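Rilamik -- Plans de travail et chants
Foire aux questions : raccords, joints et découpes
Mise à jour : 9 octobre 2023

Dans quels cas un plan de travail doit-il être posé en deux éléments ?
Dès que la longueur du linéaire dépasse celle du panneau disponible, ou lorsque l'accès au logement ne permet pas le passage d'un élément d'un seul tenant. Les escaliers tournants et les ascenseurs étroits sont la cause la plus fréquente. Mesurez la diagonale du passage, pas seulement sa largeur. Le raccord est préparé en atelier et fermé sur place.

Où placer le raccord ?
Au-dessus d'un flanc de caisson ou d'une traverse, jamais au milieu d'une portée libre. On conserve au minimum 150 mm entre le raccord et le bord d'une découpe d'évier ou de table de cuisson. Un raccord qui traverse une découpe est exclu de la gamme Javavent : les bandes restantes à l'avant et à l'arrière sont trop étroites pour recevoir les tirants.

Quelle colle utiliser entre les deux chants ?
La colle de raccord Brodel, livrée avec la quincaillerie. Elle s'applique en deux cordons continus, l'un sous l'arête supérieure, l'autre à mi-épaisseur. Le surplus s'enlève immédiatement avec un chiffon non pelucheux et le nettoyant fourni. Une colle vinylique ordinaire ne convient pas aux chants bruts exposés à l'eau, même en couche épaisse.

Combien de temps attendre avant de charger le plan ?
14 heures à température ambiante stable, tirants serrés. Pendant ce délai, ne montez pas sur le plan et ne posez pas l'évier. Le joint périphérique en silicone peut être réalisé le lendemain de la pose.

Le raccord est visible. Est-ce un défaut ?
Non, tant qu'il est affleurant. Un raccord entre deux panneaux mats reste perceptible sous un éclairage rasant, et davantage sur les teintes claires unies que sur les décors pierre. Le contrôle se fait au doigt, puis avec une règle métallique posée en travers. Si la règle bascule, desserrez les tirants et reprenez l'alignement avant la prise de la colle. Après la prise, aucune reprise n'est possible sans dépose.

Le profilé métallique en façade est-il collé ou vissé ?
Collé en usine sur la gamme Javavent. Les profilés vendus séparément se collent au mastic polymère. La coupe se fait à la scie à denture fine, lame neuve, profilé maintenu sur toute sa longueur. Ébavurez l'intérieur, sans quoi le chant ne plaque pas.

Puis-je poser un plat chaud sur le plan ?
Utilisez un dessous-de-plat. Le décor supporte 100 °C en contact bref, mais la colle du raccord se dégrade plus tôt que la surface. Cela vaut aussi pour les plaques d'appoint et les appareils qui rejettent de l'air chaud vers l'arrière ou vers le bas.

Comment disposer les petits appareils par rapport au raccord ? 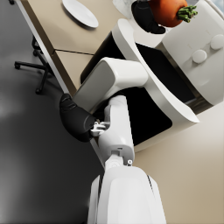
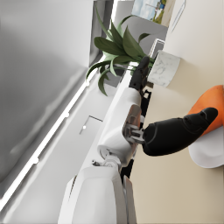
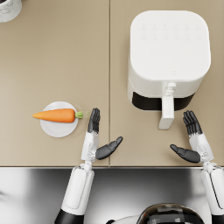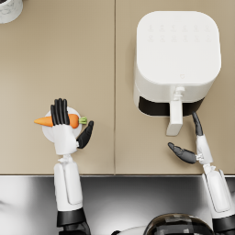

Un raccord vieillit surtout par la chaleur répétée et par l'eau stagnante. Les appareils de cuisson se placent donc sur un seul panneau, pieds compris, et les bacs ou égouttoirs de même. Sur la dernière vue, une ligne fine et sombre partage le plan en deux panneaux de largeur presque égale, et la friteuse à air est posée sur celui de droite : c'est l'implantation à retenir. Gardez par ailleurs les distances arrière et latérales indiquées dans la notice de l'appareil, qui priment sur les nôtres.

Comment entretenir le joint ?
Eau tiède, savon neutre, chiffon doux, puis essuyage. Évitez l'acétone, les éponges abrasives et les nettoyeurs vapeur. Une trace blanche le long du raccord est le plus souvent un dépôt calcaire ; le vinaigre dilué suffit. Si le bord gonfle, cessez d'utiliser la zone et contactez le point de vente.

Les plans de la série Nedeljković sont-ils compatibles avec vos tirants ?
Oui, à condition que les poches soient fraisées au gabarit Rilamik. Les anciens perçages de cette série ont un entraxe différent -- les deux ne se superposent pas. Le gabarit se loue au comptoir contre une caution de 55 €, restituée au retour.

La garantie couvre-t-elle un raccord réalisé par le client ?
Elle couvre les panneaux et la quincaillerie. L'exécution du raccord reste à la charge de celui qui l'a posé. Conservez la facture et l'étiquette collée sous chaque élément, demandées à l'ouverture de tout dossier.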